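Lumanlan Tabletop Set: box and plate
README

Maintainer: Catalina Bustos
Object list and wording: Delwyn Partington
Checks: Abbas Shokri

1. Scope

The set covers one small household job: a box is placed on a plate on an otherwise plain table. It is a subset of the larger Lumanlan collection and shares its folder layout. Sessions with cups, cutlery or cloths are held in separate subsets and have their own READMEs.

2. Objects

box – small, purple with a white lower edge. Listed as "purple box" throughout, whatever it contains.
plate – round, shallow, salmon pink, raised rim. Older notes call it "coral plate"; both names refer to the same item.
table – white, rectangular top. No cloth or mat is used.

Object names are lower case in all files. Colour comes before the noun.

3. Placement states

Each episode is labelled with a state at every change. "off" means the box is not on the plate. "on" means it rests on the plate at any angle; a slight tilt is still "on". A box touching the rim from outside is "off". Views that do not include the table top are kept and take the label "none".

Sample views. The first is "off", the second "on", the third "none".

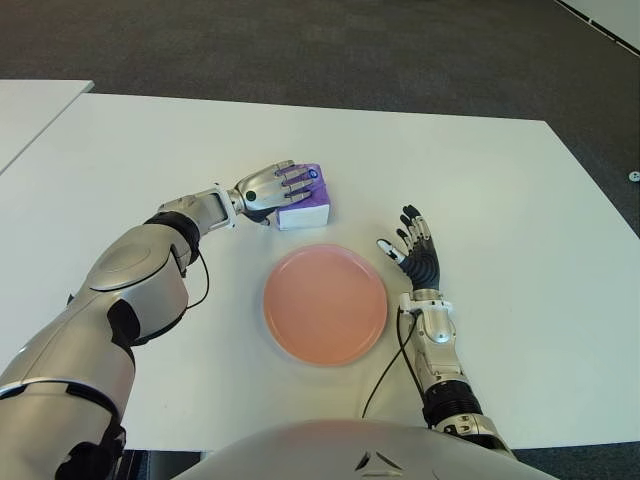
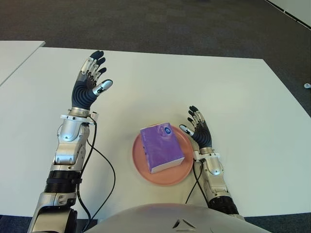
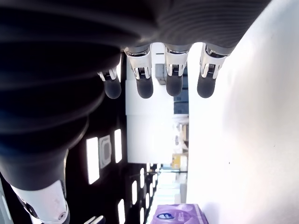 4. Contents

episodes/ – 184 episodes, one folder each
labels/ – one text file per episode, state and time in seconds
objects.txt – the names in section 2
changes.txt – corrections since the June release

The label files hold 1173 state entries in total. Blank lines are allowed and should be skipped by the reader.

5. Instructions used

Two wordings occur: "put the purple box on the plate" and "place the box on the pink plate". They are treated as equal. Spelling is British in the notes – "colour", "grey" – but field names were fixed earlier and use "color".

6. Known problems

Tilt is not measured. A box lying flat and a box leaning on the rim get the same label.
Plate position varies between episodes and was not marked on the table.
Entries by Teodor Hedlund use a comma as the decimal mark. The Kavus script converts them; other readers may not.

7. Corrections

Send the episode number, the time and the proposed label to Abbas Shokri. Corrections are merged on Friday and added to changes.txt.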